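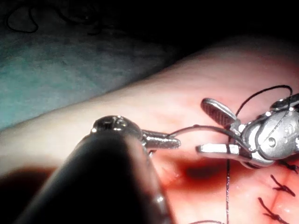

Figure 6. Curved needle between the two instruments, pad in place.

6.1 Setting up the suture pad

Use this section to prepare the Bavwood pad for the needle-passing exercise. Allow 15 minutes for set-up before the first trainee sits down.

1. Lay the drape on the bench and smooth it from the center outward. Folds under the pad will tilt it.

2. Take the pad out of its sleeve by the edges. Powder or lint on the face can be lifted with a damp cloth. Do not use alcohol.

3. Place the pad on the drape and fix it in the holder. Press once with a gloved finger – the pad should give slightly and must not slide.

4. Cut the thread to 70 cm. Longer lengths tangle; shorter lengths run out before the second row is closed.

5. Put the needle down on the pad with the curve facing up and the loose thread trailing to one side.

NOTE: Thread left on the drape behind the pad will catch on the next pass. Clear it before starting.

CAUTION: Needles are sharp and are counted out and back in. Enter both counts on the bench sheet.

6.2 Handling the needle and thread

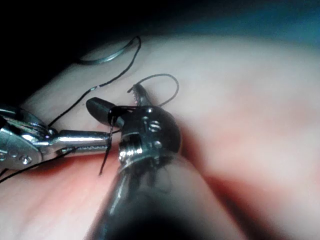 Surgical Skills Laboratory, Berkum – Bench Training Group

6. Hold the needle behind its midpoint, toward the thread end. Gripping at the point blunts it, and gripping at the swage weakens the join.

7. Enter the pad at a right angle. Follow the curve of the needle with the wrist and let go only when the second instrument has a firm hold.

8. Draw the thread through slowly until a short tail remains. Stop if the surface of the pad puckers.

9. When tying, keep the jaws close to the pad and to each other. Do not clamp any part of the thread that will stay in the finished stitch.

NOTE: Black thread is supplied because it shows clearly against the pale pad. Undyed thread may be used for assessment only.

CAUTION: Do not drag serrated jaws across the pad. Scratches open into tears after a few sessions.

6.3 Pad life

Turn the pad end for end after 13 rows. Discard it when a stitch pulls through under light tension, or when old needle tracks can no longer be avoided. Store unused pads flat, out of sunlight, in the Jelteo cabinet.

Replacement pads and thread: Nataša Živković, bench stores. Changes to this section: Krum Živković.

Section last revised in April.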